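Trinham Robotics Club

The Trinham Robotics Club is a student club at Broltov College, open to anyone enrolled there and, by long habit, to a handful of curious neighbors from town as well. It grew out of an evening class in basic electronics taught by Shinji Hattori, who had a way of letting the lesson run well past its closing hour, and whose students kept turning up after the course was over. The club took its present name on April 29, 2019, when the college gave it a room of its own in the Fankhauser Building.

Activities

The club year begins in September with an open house, followed by several weeks of beginner sessions on wiring, simple programming and the safe use of hand tools. Membership stands at 65, and a good many of those members had never held a screwdriver before they joined, a point the older students like to bring up (usually while handing somebody a screwdriver). After the beginner sessions, members choose a project group and generally stay with it until spring.

The best known of these groups is the Desk Project, which studies how a robot might learn the small chores of an ordinary desk by way of people doing them first. Students work in pairs with hand-held grippers, one to each hand, and repeat a short task again and again, with the object set down a little differently each time. The group's first collection held 1,208 recorded tries, and the second held 1,945. Each try is given a short written note by the student who made it, and the notes range from a single word to something close to a diary entry.

The Grirnden Cup

Every spring the club enters the Grirnden Cup, a friendly contest among student clubs in the region. Teams are given a household task on the morning of the event and have until late afternoon to show what they can do with it. Prizes of up to 1,000 dollars go toward parts. The club's best finish so far is second place, earned with a machine that sorted spoons.

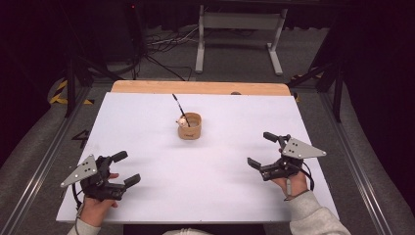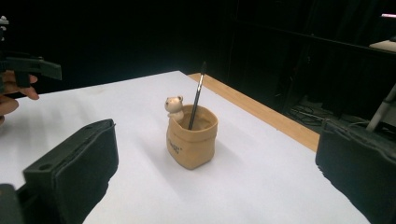 Choosing objects for the Desk Project is a job that rotates through the group, and it is taken quite seriously. A good object should be familiar, easy to replace, and just awkward enough to be worth practicing on. Plain boxes were used at first, but members found them dull, and the list has since grown to include far more cheerful things, such as the small tan pen holder with a little bear peeking over its rim. A slim pen standing in a holder like that gives two gripper fingers very little to close on, and the group counts such objects among its favorites for new members.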